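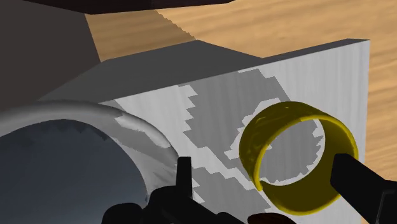
Setting up your Plerkwood curling lane at home
By Gijs Mertens
Last updated 2023-12-05
8 shares | 2 comments

Section 2: Laying the lane

A garden curling lane is brilliant fun, and you can have one down in an afternoon!

1. Pick a level stretch of lawn or patio and sweep off stones and twigs.
2. Unroll the base sheet and peg the corners, then the long sides.
3. Clip the side rails together, starting at the throwing end. Each joint clicks twice.
4. Lay the sliding mat smooth side up. It should measure 626 cm from end to end.
5. Set the target ring at the far end and slide a few practice stones. Lovely sound, isn't it?

Note: new mats curl at the edges for about two days. Leave them flat overnight with a book on each corner.

Caution: don't walk on the mat in frost. It gets very slippery, so keep children on the grass side and wear boots with a good grip.

Spare rail clips come in the Mudska bag.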